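Skakano (bicycle share)

Skakano was a dockless bicycle and electric scooter rental service that operated in the city of Sunstead. It was run by Feltico, a local transport company, and was used mainly by students and by commuters traveling to the downtown bus terminal. 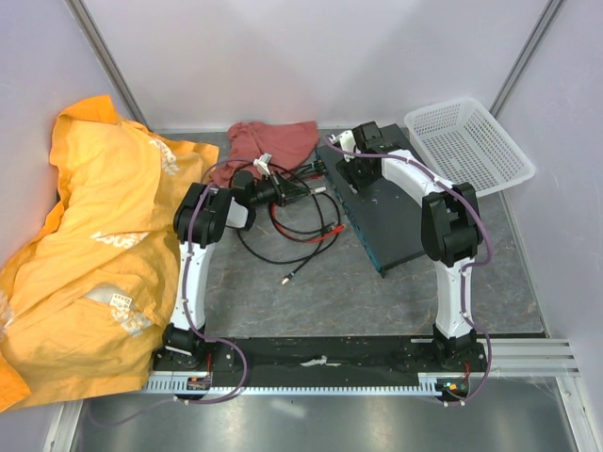 The service was founded by Ehsan Shahbazi, who had earlier managed a bike repair shop on Arabzadeh Street. It opened in April with 72 bicycles. Electric scooters were added the next spring, and they soon made up most of the trips.

Operation

Riders unlocked a vehicle with a phone app and paid by the minute. A day pass covered 24 hours of short rides. Vehicles could be left at any public bike rack inside the service area, which took in 11 neighborhoods. Scooters were limited to a lower speed on the college campus and could not be started there after 11 p.m.

Complaints and regulation

Residents complained about scooters left across sidewalks and wheelchair ramps, mostly near the bars on Arabzadeh Street. The city council responded with a parking ordinance that fined the operator for each vehicle not moved within six hours of a report. Feltico raised its prices and began charging riders who parked outside the marked areas.

Closure

Ridership fell after the price increase, and the scooters were withdrawn first. The bicycles stayed in use for one more summer. Most were later sold to the college, which lends them to students by the semester.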